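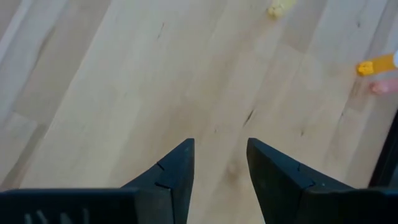
Interim Report: Indoor Moisture and Flooring Study, Fultdale Housing

Submitted to: Brereck Fund, Building Performance Program
Prepared by: Yiğit Aydoğan
Date: 5 August 2020

1. Status

Work is on schedule except for the crawl space readings, which are two weeks behind. Spending is within the approved budget. No change to the scope is requested.

2. Work completed in this period

Moisture readings were taken in 32 apartments at Fultdale. All have hardwood floors laid over either a concrete slab or timber joists. Readings were taken with a pin meter at fixed points: beside the exterior wall, at the center of the main room, and at the kitchen threshold. Each point was read twice and the mean recorded. Where the two readings differed by more than one percentage point, a third was taken.

The data set now holds 1361 readings. Of these, 304 were rejected during checking, mostly from a meter that had drifted out of calibration. The meter has been replaced and the affected points will be read again. Pale boards were read with the same species correction as darker ones; the supplier's grading sheets list them as one species.

3. Preliminary findings

Floors over slab gave higher readings at the exterior wall than at the center of the room. The difference was largest in ground floor units on the north side. Floors over joists showed no consistent pattern.

Gaps between planks were measured with feeler gauges at the same points. Wider gaps went with lower moisture content, as expected, but the relationship is weak in units with underfloor heating. Heating records have been requested from Claltov, the managing agent, and had not arrived at the time of writing.

4. Delays

Access to the crawl spaces in the east block was refused until the electrical inspection is complete. Nyamweya, the contractor for that work, expects to finish before the end of August. Loggers are on site and can be installed the same day access is given.

5. Costs

Laboratory charges for oven-dry samples came to $329, charged to consumables. The replacement meter was supplied under warranty. Travel costs were lower than planned because visits were grouped by block.

6. Next period

Repeat the rejected readings.
Install crawl space loggers in the east block.
Obtain heating records and rerun the gap analysis by heating type.
Send the draft data tables to Brereck for comment.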